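The second life of the office computer

When the shire offices in Derkthorpe replaced their desktop computers in June, the old ones went into a shipping container behind the depot. There were 367 of them. Most still worked.

Imke Diekmann, who runs the Clureck repair workshop on the edge of town, bought the lot for less than the price of a used ute. She has been selling second-hand computers for long enough to know which ones will move. Small businesses want matching sets. Retirees want something quiet with a big screen. Students want whatever is cheapest, and they tend to ask the best questions.

"People think a computer dies at five years," she says. "It gets slow, it gets dusty, and then somebody in accounts writes it down to zero. The machine doesn't know that."

The work is mostly routine. Each tower is opened, blown out and given new thermal paste. Old hard drives are wiped and swapped for solid-state ones, and memory is shuffled from the worst machines to the best. Diekmann expects to strip 96 of the council computers for parts.

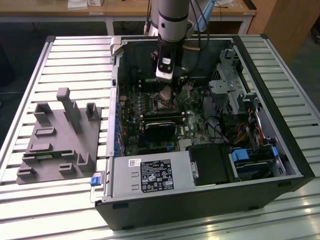 An open desktop tower on its side, with the motherboard exposed.

The parts are a business of their own. Power supplies are tested and sold with a short warranty. Dead boards are sorted by grade and sent to Kopecký, a metals dealer that pays by the kilogram. Plastic is harder. There is no local buyer for mixed black casing, so it sits in bulk bags until there is enough to fill a truck.

Margins are thin. A refurbished tower sells well below the cost of a new laptop, and freight eats into anything sent interstate. The shop's other line, reconditioned monitors from an importer called Pisadano, pays a good share of the rent.

What worries Diekmann most is software. Each time an operating system drops support for older processors, stock on her shelves loses value overnight. She now offers Linux on the affected machines – about half her customers accept it, once they have had a go at the counter.

The next load is already booked, from a school that is clearing out two computer labs over the holidays.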